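Archive > Works and Staff > Automation at the workplace > Message

Print this message | E-mail this message

October, 16:40
By Friederike Fuchs

Subject: Re: The two arms at Dakasside and what happens with the late shift

Dear all,

thank you to Henrik for his questions. I answer on the list and not privately, so that the colleagues from Trultside can read it too. They will be in the same situation next year. Please excuse the length.

Henrik Mühlbauer wrote:

> Friederike, you have worked beside the new station since the
> spring. Here at Trultside we hear two stories. From the management
> we hear that it only takes away the dull work and everybody is
> happy. From the canteen we hear that the late shift is finished.
> Which one is it? And who teaches the thing? Is it a technician
> from outside or is it us? Some of the older packers ask me if
> they should look for another place already, and I do not want to
> tell them something wrong.
>
> Henrik

I begin with the second question, for it is the easier one. It is us. Tavares delivered the arms and stayed with us for 14 days. After that the technician went home and left us a telephone number. Since then three packers guide the arms through the movements by hand, again and again, and the arms learn from these repetitions. Anneliese Stüber is one of them. She folded and filled cartons here for many years and she knows where a carton gives way when one presses it. The technician did not know this, and he was honest enough to say so.

For one new article we record 196 repetitions before we let the arms try alone. This was agreed with Tavares after the first article, where we recorded fewer and had to begin again. It is tiring work, but in a different manner from packing. The back is better, the head is worse. Anneliese says that after two hours she makes the movements without thinking, and then they become sloppy, and the arms learn the sloppy ones as well. So we now change places every hour. This was our own idea and was not in the plan.
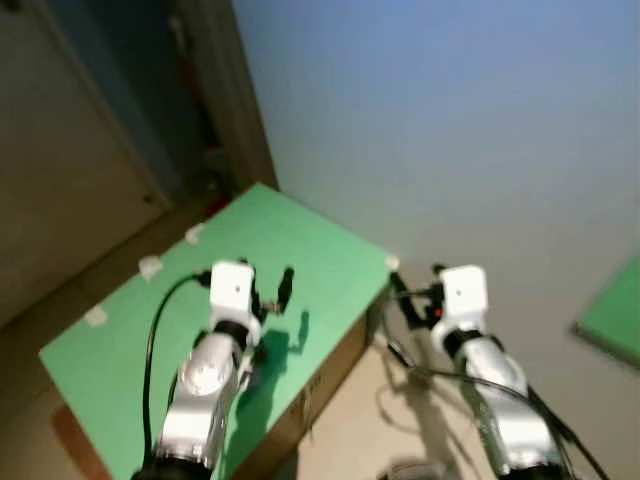
Between two rounds there is a lot of waiting, and this is a point which I would ask you to discuss at Trultside before you start. In the first weeks the waiting time was counted as a break. It is not a break. One has to stay at the station, one cannot sit down with a coffee, and one must be ready when the next round begins. Eckhard Seidel wrote a letter to the management about it and we had to wait until the summer for the answer. Now it is counted as working time, and the missing hours were paid afterwards. Please put this in writing from the first day.

Now to the late shift. Both stories are half true. The late shift at Dakasside had 14 people and it has 10 now. No one was dismissed. Two went into retirement as they had planned before, one moved to the goods entrance, and one changed to the early shift because of her children. But the four places were not filled again, and I think we should say clearly that they are gone. When the management says "nobody lost the job" it is correct, but a young person who asks for work here in the evening will not find it any more.

What I did not expect is how much quieter the evening has become. Before, one packed face to face and talked all the time. Today the one at the station looks at the arms and the others stand further away. Reinhold Stüber has asked that the packing tables be turned round, so that people can see each other again. It costs nothing and has still not been done - perhaps someone with more influence than me can remind them.

About the money: the three who teach the arms receive an allowance of 252 per month. It is paid only as long as the teaching goes on, and it is not part of the basic wage. For the pension it does not count. We have asked for a proper job description with its own wage group, and the talks about this are not finished. In the Pivitz works they have such a description already, and Eckhard has a copy. I have not read all of it, but the part about training seems good to me.

So what should you tell your older packers, Henrik? I would tell them not to leave now. The arms need people who know the cartons, and at the moment these are exactly the older ones. But I would also tell them to ask what comes when the teaching is done, and not to be satisfied with a friendly answer. I have asked it twice myself and have no reply until today.

If some of you wish to visit us, the best time is after 14:00, when both shifts are in the building. Please write to me before, as I must announce visitors at the gate.

With kind regards from Dakasside,
Friederike Fuchs

P.S. Eckhard asks me to add that he can send his letter about the waiting time to anybody who wants it. Only the names have to be changed.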